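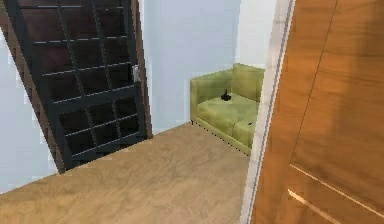 Re: [Kellar robotics club] door task for the sim round

Posted 2022-08-24

Hi all,

Thanks for the question, it got me out of bed and back to the doors. The message was:

> Our team keeps getting stuck at the knob in the Hivstead house.
> Is it our grasp or the room? We're 25 tries in and grumpy.

Probably your grasp! I load the rooms in Skodetti and start with the wooden door already partly open, so the policy only has to learn the swing. Then I close it a bit more each time – slow, but it beats watching 1,000 bad episodes. The chrome knobs have a narrow neck, so try aiming there and not at the fat end. Also turn on the collision view, because we lost 2 whole evenings to a wrist that was bumping the door (oops).

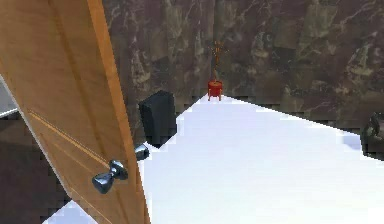
Can we use last year's code for the Leclerc cup?

Sure, as long as your team wrote it and you list it on the entry form.

I'll push my start poses tonight – grab them from the club folder and tell me if they break.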